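Home | Boats | Charter | Refit Projects | News | Contact

Filed under: Refit updates

Progress report on the motor yacht Surkel
November 11, 2021

Hello again, and thanks for bearing with me while I got this one written! I know you were hoping for it before the last payment went through, and I'd much rather have sent it then too, but the shipyard moved our haul-out twice and I didn't want to send you a page of guesses.

So, the big news first: Surkel is out of the water at the Plernolside yard, blocked up under cover, and she'll stay there for the winter. She's 60 feet on the waterline and a good bit more than that with the swim platform, so getting her into the shed was a slow morning (the travel lift had very little room to spare on the port side and I did a lot of walking in circles). The hull is in better shape than I feared. We found blistering aft of the stabilizer fins, mostly small stuff, and the yard has already ground it out. It needs to dry before anyone puts barrier coat on it, and the moisture readings are coming down nicely, just not fast.

Both engines stay where they are. I went back and forth on this, as you know from my last few emails, and I had a second mechanic look at the starboard one before I made up my mind. The compression numbers are even across all the cylinders, the oil samples came back clean, and the money we'd have spent pulling them is much better spent on the exhaust risers, which are tired. New risers are on order. The heat exchangers are off the boat being cleaned and pressure tested, and I expect them back before the holidays.

Inside, we've stripped the main salon and the 2 guest cabins down to bare structure. The old headliner came down in strips and smelled exactly how you'd think! There was a long-standing leak at the forward salon window, and the core under it was soft for over 6 inches in each direction. That wasn't in the original scope. I've moved money from the galley countertops to cover it, and I'd like your okay on that in writing when you get a minute.
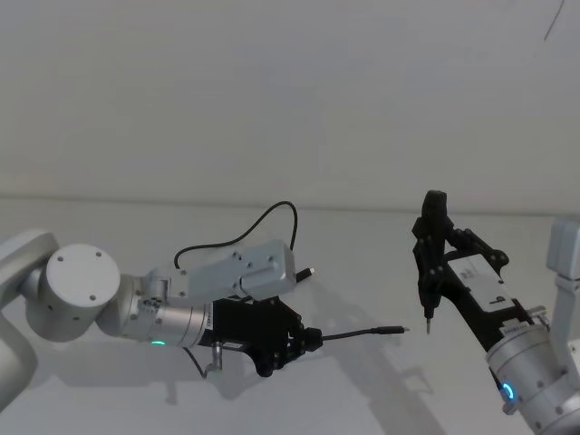
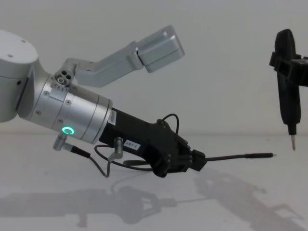
Saithong Marine Refit, Motor Yacht Team

Joinery is the part I'm happiest with. The crew at Collon has drawn up the new salon cabinets and the curved settee, and I went over the drawings with them line by line. We gained a real locker under the stairs, deep enough for dock lines and fenders, and we lost a drinks cabinet that I don't think any charter guest ever opened. The veneer samples are a touch redder than what we picked, so I've asked for another set. I'll mail them to you when they come, they're hard to judge on a screen.

Electrical is where we're behind, and I want to be plain about it. The plan was to have the new distribution panel in by now. It's still on backorder, and the supplier's latest date is a good six weeks past the first one. The electrician has been pulling new cable in the meantime and labeling as he goes, so when the panel lands we can start terminating right away. I did look at a different panel that was in stock, but it would have meant redrawing the whole lower helm and I talked myself out of it.

On the budget, we're within the total you approved, but the contingency is thinner than I'd like with this much winter left. The window repair took a bite, and so did the shed fees, which went up when our dates moved. Everything else is tracking close to the estimate. I've attached the full spreadsheet separately, with the yard invoices behind it. If the riser quote holds, we'll be fine. If it doesn't, the teak on the flybridge is the first thing I'd push to a later season (it's ugly but it's sound).

Things I need from you:
- a yes or no on moving the countertop money
- your choice of fabric for the guest cabins, so the upholsterer can book us in
- the signed insurance rider for winter storage, the yard office keeps asking me for it

Launch is still set for March. I'm fairly comfortable with that as long as the panel shows up, and I've told the yard we want the first week they can give us. Sea trials come right after, and you're very welcome aboard for those! Charter inquiries are already coming in for the summer and I've been answering them with "ask me again in spring," which seems to be keeping everybody friendly.

My next report will cover the barrier coat, the risers and the first of the cabinets going in. Call me any time before then, mornings are best, the shed gets loud after lunch.

Contact the refit office | © 2021 Saithong Marine Refit | Back to top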